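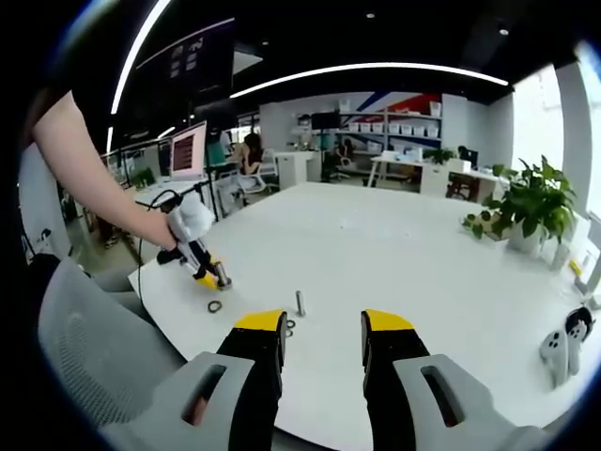 Household and Bench Automation Group, Department of Mechanical Engineering

4. Fitting a ring on a bolt: the small-parts chore

4.1 Why we chose this chore

In Section 3 we treated the chores of the kitchen, where most objects are large and soft mistakes are forgiven. A cup which is put down two centimetres from the desired place is still put down. In the present section we turn to the work of the shop floor, and we take from it one chore that every apprentice learns on the first morning: to bring a rubber ring over the end of a bolt and to leave it seated under the head or against the shoulder.

The chore is humble, but it appears everywhere. It is found in pump repair, in taps, in bicycle forks and in the coffee machine of our own corridor. The workshop of Estard, with which we have spoken many times during the preparation of this study, told us that the seals are still put on by hand at all of their benches, also at those benches where the screwing itself was given to a machine years ago. The foreman there, Teodoro Orozco, explained to us that he had tried two times to automate this step and two times went back to people. His reasons were very practical. The ring rolls away. The ring sticks to the finger. The ring goes on twisted and the leak is found only by the customer.

We therefore ask a narrow question: can a machine, which has learnt only from demonstrations by people, do this chore well enough that a person at the next bench would accept the result?

4.2 The demonstrations

The demonstrations were made with two hand-held grippers, one in each hand of the demonstrator, on a white table in our open office. Figure 4 shows the view from one of the two grippers during such work. The bolt clamped in the other gripper, the bolt standing upright on the table and the black O-ring on the tabletop are the kind of parts that are meant in the whole of this section.

Figure 4. Small-parts work with two hand-held grippers, seen from one of them. A bolt is held in the fingers of the other gripper, and an O-ring lies on the table below it.

We did the work in the office on purpose and did not move it to the laboratory downstairs. The laboratory has black curtains and lamps on stands, and in our earlier study this gave us a policy which was excellent under black curtains. An office has a window, monitors, chairs which are never in the same place, and colleagues who pass. We believe that a repair bench in a real firm is nearer to the second than to the first.

Three demonstrators took part: Maricruz Esquivel, Rocío Zepeda and Damián Medrano. The first has several years of experience at a repair bench, the other two have none. Together they gave 1,000 demonstrations, which were collected in November in short sittings. Each demonstrator was free to choose the order of the movements, which hand takes the bolt and which the ring, and whether the bolt is lifted from the table at all. We only asked that the ring should be on the bolt at the end and that both hands should then be open.

This freedom had a cost. Esquivel holds the bolt in the air and brings the ring to it from above. Zepeda prefers to leave the bolt standing and to lower the ring over it, which is quicker when it succeeds but often knocks the bolt down. Medrano changed his method in the middle of the collection and did not notice it until we showed him the recordings. A policy that learns from all of them must somehow decide between these methods, and in the first weeks of training it decided badly. It would begin in the manner of one person and finish in the manner of another, and the ring was dropped between the two.

We solved this, in part, by giving to the policy a longer piece of the recent past, so that it can remember which method it has begun. We do not claim that this is a good solution. It is slow, and it makes the machine stubborn: when a method is going wrong, it does not change to the other one, as a person would.

4.3 The test

For the test we used a fixed bench with two arms, carrying fingers of the same shape as those of the hand-held grippers. The parts were laid out by Jaqueline Beltrán, who did not take part in the demonstrations and who was not told how the policy had been trained. She was asked to lay the parts as she would leave them when called away to the telephone. As a consequence, in a number of trials the ring was leaning on the bolt or was lying partly under it, and in one case it had been left outside the reach of both arms. We have kept this last trial in the results and counted it as a failure, for the reason that in a workshop it would be one.

A trial was counted as a success when the ring was seated flat, without twist, when judged by eye by Beltrán and afterwards by Orozco. They looked at the finished pieces separately. Where they did not agree, the more severe opinion was taken, and this was nearly always the opinion of Orozco.

We carried out 90 trials. The result was 68 successes. This is better than we had expected in the spring, and it is far from what a workshop needs. Orozco, when he saw the number, remarked that he would send home a person who worked so, although kindly, and with the advice to come back after some practice.

4.4 How the machine fails

The failures are more instructive to us than the successes, and we describe them here with some care.

The most common failure was in the picking up of the ring. A rubber ring which lies flat on a smooth table offers very little height to the fingers. A person presses one finger on it, slides it to the edge of the table or tips it up with the nail. None of our demonstrators could do the last with the grippers, naturally, and two of them developed the habit of pushing the ring against some other object until it stood up a little. The policy learnt the pushing but it did not learn what the pushing is for. We observed it pushing a ring in open space, patiently, over a long distance, and then closing the fingers above it.

The second group of failures concerned the meeting of ring and bolt. When the ring is pinched, it is no longer round, and the opening through which the bolt must pass becomes an oval. How narrow this oval is depends on the force of the fingers, which our hand-held grippers do not record. The demonstrator feels it in the hand, at least a little. The policy has only the camera. In 9 of the failed trials the ring was pinched so strongly that the bolt could not enter, and the machine repeated the same movement until the time was over.

A third group is small but, in our opinion, serious. In these trials the ring was on the bolt, the hands opened in the correct manner, and from the camera everything looked finished. Only by turning the piece could one see the twist. The machine has no reason to turn the piece, as no demonstrator had turned it either. Esquivel told us afterwards that at a repair bench she would always pass a thumb over the seal, and that she did not do it in our sittings only because the gripper has no thumb. We regret that we did not ask her before the collection.

The changing light of the office, which had given us much worry beforehand, was of little importance. We looked for a difference between trials in the morning sun and trials under the ceiling lights and could not find one worth reporting.

4.5 Comparison with a fixed machine

One may object that the chore is already solved. There are ring-mounting machines which spread the ring with small pins and push it over the part, and they do it faster than any person. This is true and we have no wish to compete with them. Such a machine is built for one ring and one part. At Estard the bench receives whatever the customer brings, and on the day of our last visit, Monday, December 5, 2022, the parts in the tray were all of different sizes, some of them greasy and one of them bent. For work of this sort a special machine has no use, and the comparison must be made with the person at the bench.

With respect to the person, our machine is slower in every trial without exception. A trained worker needs a few seconds and talks to a colleague at the same time. The machine needs almost the whole of the time which we allow, also when nothing goes wrong. A good part of this is our own choice, as we limited the speed of the arms for safety, but when we raised the limit in a few informal attempts the bolts began to fall and we returned to the former value.

4.6 What we conclude for this chore

For fitting a ring on a bolt, our answer to the question of the paper is: not yet, but with a clear list of what is missing. The camera at the fingers seems to be enough for finding the parts and for bringing them together. It is not enough for knowing how hard the ring is held, nor for checking the seat of the ring at the end. The first could be improved by a simple sensor of force in the fingers. The second could be improved already by better demonstrations, in which the finished piece is turned before the camera and a twisted ring is taken off and put on again.

We have begun to collect such demonstrations with Esquivel as the only demonstrator, so as to see also whether one skilled person is a better teacher than three persons of mixed skill. The first recordings are longer than the old ones and contain many corrections. Their use for training is left to a later report. In Section 5 we return to the house and treat the folding of small towels, where the part is again soft but where there is no bolt to fall down.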